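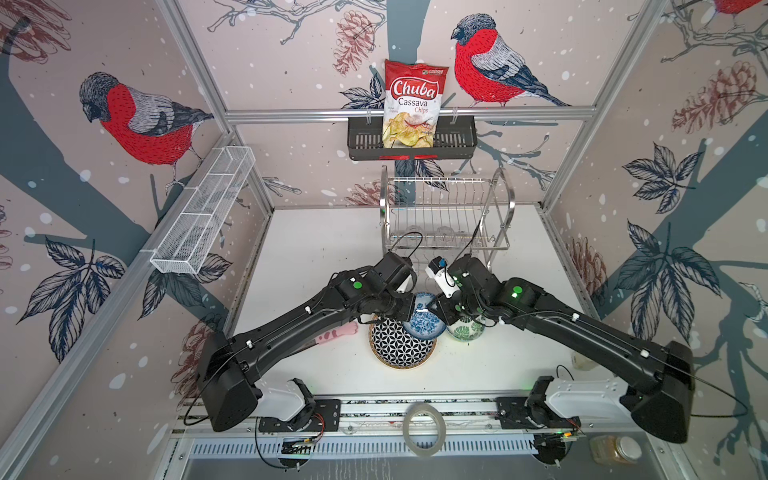

Tumau 从事墙纸的制版、印刷与裱贴技术服务,产品用于住宅、餐饮空间和小型商业场所的室内墙面。公司的业务从花位设计开始,到施工验收结束,中间包括分色、雕版、调墨、试印、批量印刷和裁切。花位的大小直接决定损耗。红胸灰雀栖于深色枝条、间有松果和白色雪点的一类纹样,主体图形较大,枝条连续,相邻两幅在接缝处必须对准,裁切时每幅都要预留对花余量。小碎花和素色纹理没有这一问题,用料按墙面净尺寸加修边量即可计算。公司的报价单把花位损耗单独列出,客户可以据此比较不同图案的实际用量。

阅读时间:5 分钟

公司概况

Tumau 由制版技师 Tullio Sanna 创办,早期只承接印版修复和旧墙纸复制,后来增加印刷设备,开始生产自有系列。公司现有员工 56 人,分属制版、印刷、检验、施工技术和行政几个部门。印刷车间设有 3 条生产线,其中凹版、圆网和数码各占一条。制版间与印刷车间分开布置,温湿度独立控制。

凹版线用于色数固定、批量较大的产品。圆网线适合墨层较厚的图案,印迹有轻微的立体感,对基材吸墨性的要求也更高。数码线承接小批量订单和复制件,不制版,换单快,单位面积的墨水成本高于前两者。业务人员在接单时会先核对色数、批量和表面要求,再决定走哪条线。客户指定工艺的,按客户要求执行,由技术部门在合同附件中注明可能出现的差异。

基材

公司使用的基材分为纯纸、无纺和涂层无纺三类。纯纸表面细密,印刷清晰度高,遇浆后会膨胀,上墙前需要闷浆,各幅的闷浆时间应当一致,否则干燥后幅宽不一,接缝会张开。无纺基材尺寸稳定,可以直接在墙面涂胶,翻新时也容易整幅撕下。涂层无纺表面可以擦拭,多用于餐厅和厨房干区,透气性低于前两类。

基材入库时检验克重、白度、湿态伸长和表面强度。湿态伸长一项按批抽样,数据随批号保存,印刷和施工部门都可查询。同一订单原则上使用同一批基材。批次必须更换时,更换点安排在卷与卷之间,不在卷内接头。

分色与调墨

浅底深图的纹样看似简单,分色时要注意的问题不少。底色如果带有粉或米的倾向,叠印在上面的灰蓝色会偏暖,单独看色样是正确的,上机后却不对。公司的做法是在底色上直接打样,不使用白纸色样作为验收依据。红色等高饱和色面积虽小,观察者最容易注意到它的偏差,因此单独设版,不由其他颜色叠印得到。

白点有两种做法:一种在深色版上留白,露出底色;另一种另加白墨版。留白法成本低,但白点的颜色就是底色,底色偏粉时白点也偏粉。加白墨版的效果更干净,多一道套印,套准误差也多一次累积的机会。选择哪一种由设计方和制版部门在打样阶段商定。 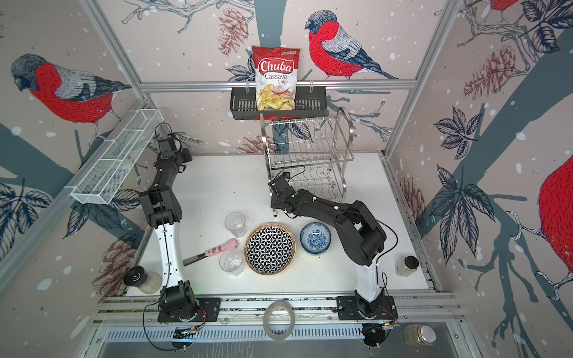 灰雀、枝条与松果纹样,浅粉米色底,左、后、右三面墙均为同一花型。

转角与裱贴

墙纸在阴角处不应整幅绕过。墙体转角很少是完全垂直的,整幅绕角以后,另一面墙上的花位会随之倾斜,干燥收缩还可能使纸面在角内悬空。施工部门的标准做法是在阴角处分幅,前一幅过角少许,后一幅以重新弹出的垂线为准压贴,对花误差留在角内。大型图案在转角处难免有一部分主体被截断,排版时应优先保证正面墙的主体完整,把截断位置放到侧墙的末端。

阳角的处理与此相反,可以整幅包过,条件是角线平直、过角宽度足够。过角过窄时,边缘容易受碰撞翘起。阳角不直的墙体先修补,后裱贴,这项工作不包含在墙纸施工报价内。

涂胶由底部向上还是由顶部向下,各地师傅习惯不同,公司不作统一规定。排气方向则有规定:一律由幅中向两侧,再由上至下。接缝处使用压辊,凸纹和厚墨产品禁用硬辊。溢胶应在表干之前用湿海绵吸除,擦拭会在哑光表面留下亮痕。

产品系列

Nasow 系列为纯纸凹版产品,以植物和鸟类线描为主,色数少,线条细。适用于卧室、书房等干燥空间,不建议用于厨房。

Montoya 系列为无纺圆网产品,表面有可触及的墨层,图案以几何和编织纹为主。该系列的样本册每页附有侧光照片,供客户判断墨层在斜射光下的效果。

Gulidora 系列面向餐厅和厨房干区,使用涂层无纺基材,表面哑光。配色工作以餐具、台面和橱柜的常见颜色为参照。餐具花色繁杂,素色釉面和满铺花纹经常放在同一处,墙面图案如果对比过强,整体会显得零乱。该系列因此把底色与图形的明度差控制在较小范围内,另设几款满铺纹样供墙面陈设较少的空间选用。灶具和水槽后方属于湿区,不在该系列的适用范围之内。
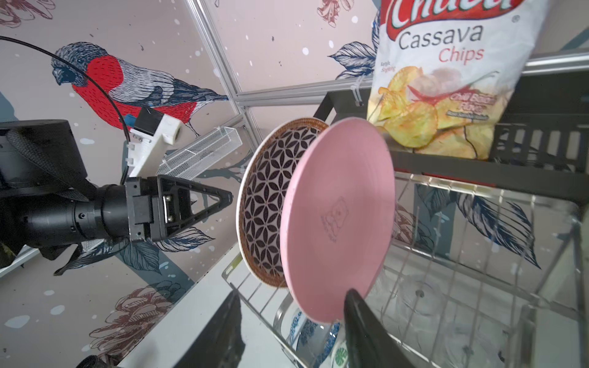
粉色哑光盘与棕白花卉几何纹盘,下方为银色金属丝沥水架。

复制与修复

旧墙纸复制仍是制版间的固定业务。委托人需提供尽可能完整的残片,至少包含一个完整花位的高度。残片先作表面清洁试验,再扫描、描线。褪色部分的原色从重叠边或开关面板背后等避光位置取得。无法取得原色的,报告中写明推定依据,并附两种以上的配色供委托人选择。

残片在工作完成后全部退还。描线文件由公司存档,未经委托人同意不用于自有系列。部分残片的背面带有制造商戳记或工人笔迹,技术人员会一并记录,不作年代鉴定。

质量控制

印刷过程中每卷取首尾两处检查色差,套印误差由在线检测记录。成品按同色号装箱,箱外标注品号、批号和色号。同一面墙应使用同一色号的产品,补货时请提供原箱标签。墙纸在光照下会缓慢变色,补货与原墙之间可能存在可见差异,公司建议客户在首次订购时保留一卷备用。

每个生产批次的留样保存 5 年,存放于避光柜内。客户提出色差异议时,以留样为比对基准,在标准光源下由检验部门和客户代表共同观察。裱贴以后的异议需要同时提供施工记录,内容包括基层处理方式、胶的型号和施工当日的室温。

培训

施工技术部门每年 7 月举办一期裱贴培训,对象为有室内涂装或贴面经验的从业人员。每期名额 35 人,课程包括基层检测、弹线、排版计算、转角处理和旧纸拆除。考核采用实作方式,学员在带有阴角和阳角的试墙上完成一组大花位墙纸的裱贴,检查项目为接缝、垂直度、对花和表面清洁。结业名单交由各地经销商作为施工推荐的参考,公司不对学员的独立承接项目承担责任。

联系与参观

样本册可向当地经销商借阅,也可向公司直接申请。打样需求请附图案文件、目标尺寸和使用空间说明。车间参观需要预约,制版间因温湿度控制的原因不对外开放,印刷线可在通道侧观看。修复委托请先寄送照片,收到技术部门的书面答复后再寄实物。

本页更新日期:2026年10月27日

分享 35 · 评论 3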